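Paid part-time help wanted: gripper sessions for a home robot build (Platham)

Posted Mon 23 March
Location: Platham, Akpan Street end
Pay: $21 an hour, paid at the end of each visit
Hours: 40 in total, spread over several weeks
Type: Short-term, in person only

I am looking for two people to help with Hevum, a two-armed tabletop robot I am building at home and in the shared workshop on Akpan Street. The arms are meant to pick small household things out of a mess and put them where they belong. The first task is wrapped candy: take it from the tablecloth, put it in the tray, and take it back out again when asked.

The mechanical side is in decent shape. Both arms move, the base is bolted down and the wiring has been redone once already. What I am short of is recordings of people doing the task well. These are made with hand-held grippers. You hold a gripper, work the jaws, and do the job at the speed you would normally do it. The camera on the gripper records the whole thing and I use the recordings to train the arms.

I have 193 usable recordings so far, nearly all of them made by me. That is a problem, as I do everything the same way and the robot is picking up my habits. I approach from the right, I squeeze too hard, and I always go for the big pieces first. Other hands are needed.

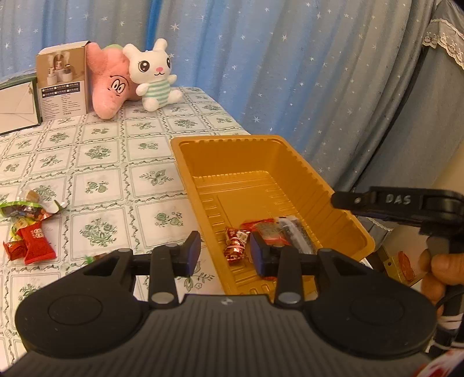
The sessions are at the house, at an ordinary table with a cloth on it. The workshop is for metal and wiring, and you would only need to go there if you want to help with the build as well (see further down).

What you would do

- Pick up wrapped candies one at a time with the gripper and place them in the tray
- Take them out of the tray and put them back on the cloth
- Work with a second gripper in play some of the time, with one person on each, so that both sides of the tray get used
- Change the layout between recordings: more pieces, fewer pieces, tray turned, tray moved
- Say out loud when a pickup goes wrong, so I can mark it
- Fill in one line on the log sheet after each recording

A visit is 60 minutes of recording plus a little time to set up and put things back. You can do two visits in a day if your wrists are fine with it, but please leave a proper break in between. The grippers are bulky and the weight sits forward of your hand. Most people notice it in the thumb first.

No experience with robots is needed. I will show you how to hold the gripper and you will get a practice run that does not get recorded. The part that takes a while to learn is judging where the finger pads are. You tend to close too early at first. Small twist-wrapped pieces are the hardest, and the flat packets like to lie down against the floor of the tray where it is difficult to get under them. Picking up by the end of the wrapper is allowed. Dropping things is also allowed, and I keep a share of the drops in the set on purpose.

Who this would suit

- You are 18 or older
- You can sit or stand at a table for an hour and do the same thing many times without rushing
- You are comfortable in a home where there are soft toys on the furniture and tools in the hall
- You can get to Platham on your own. The Pravport bus stops at the corner of Akpan Street, and there is parking on the side streets
- Left-handed people are very welcome. I have no left-handed recordings at all

If your hands shake a bit, or your grip is weak, please apply anyway. I would like the recordings to cover more than one kind of hand, and you can stop at any point.

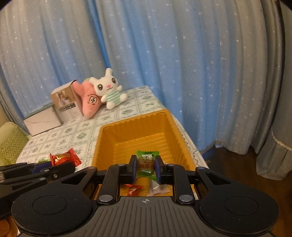
Long sleeves should be rolled up or close fitting, and please take off bracelets and large rings. Phones go on silent. Talking is fine, as sound is stripped from the files before I use them. The recordings will show your hands and sometimes your sleeves. If a face does get into one, I delete that recording and we do it again. You will be asked to sign a one-page form saying I may use the recordings for training the robot, and you get a copy. You can ask me to remove yours at any time up to the end of July. After that they will be mixed into the finished set and I can't pull them back out.

The candy is a work supply and has been handled a lot by now, so please don't eat it. There is tea, coffee and something better to eat in the kitchen.

Optional build hours

If you are handy, some of the 40 hours can go to the robot itself, at the same rate. Jobs waiting at the moment:

- Making a second set of finger pads for the robot's own hands. The current ones are too stiff and let go of crinkly wrappers
- Re-routing the cable on the left elbow, which rubs when the arm is fully folded
- A stand to hold the tray at a fixed angle, with a couple of positions
- Going through old recordings and noting which ones start late or end early (this can be done sitting down with a laptop, and it is dull)

You would need to have used a drill press before, or be willing to do the workshop's short safety session. The workshop charges a day fee for visitors and I will cover it. Soldering is a plus but I can do that part myself.

What comes after candy

If the candy set goes well I will move on to other small things from around the house - buttons, batteries, keys, pens. I would like to keep the same people on for that if they want to stay, but I can't promise it. The budget for this round is set and the next one depends on whether the arms can clear the cloth into the tray without me stepping in. At the moment they can do one piece, sometimes two, and then they go back for one they have already moved.

How to apply

Send a short email through the contact form on this page. Tell me:

- Which days and times you could come
- Which hand you use
- Whether you are interested in sessions only, or sessions and build hours
- Anything about the setup I should know in advance, such as needing a higher chair or a table you can stand at

No resume needed. I will reply to everyone, normally within a few days, and invite people for a trial visit. The trial is paid like any other visit, whether or not we carry on after it. Evenings and weekends are easiest for me, but I can do some mornings. The front steps are steep and there is no rail. The back door is level with the path, so mention it if you would like to come in that way and I will unlock the side gate.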